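Last updated in July
2 comments | 4 shares

The owner of a small kitchen in the Dilside apartments believes a crowded counter works better than a cleared one. I went in doubting it.

"If I put the toaster away, I stop making toast," she said. She had paid $378 for a Tollermont storage plan and dropped it. The plan wanted everything behind doors, and she calls that "hiding, with a fee."

Fine, but where does she chop? "On the board. I move things over." Her towel lives on top of the steel oven, a habit I'd question in any kitchen – she says it comes off before the oven goes on. 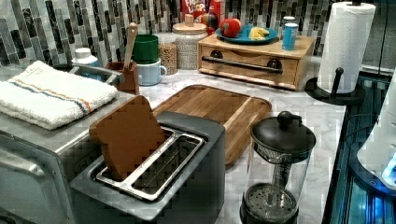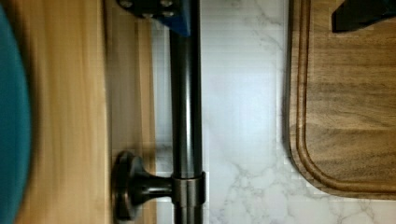
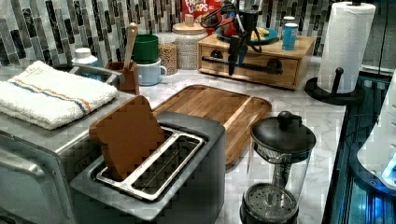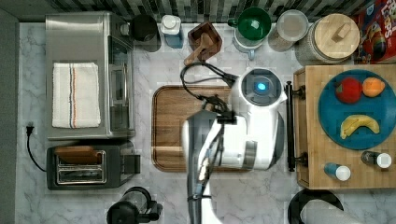 Flendov, asked the same week whether open counters save any time, said they mostly save walking, and that the wiping eats up whatever is gained. The owner disagrees. She claims the whole marble top takes her four minutes at night, jars included. I didn't see it done.

"Come back at nine and time me," she said. I may. She is also pricing a Kaewsai wall shelf at $108, so perhaps the counter isn't working quite that well.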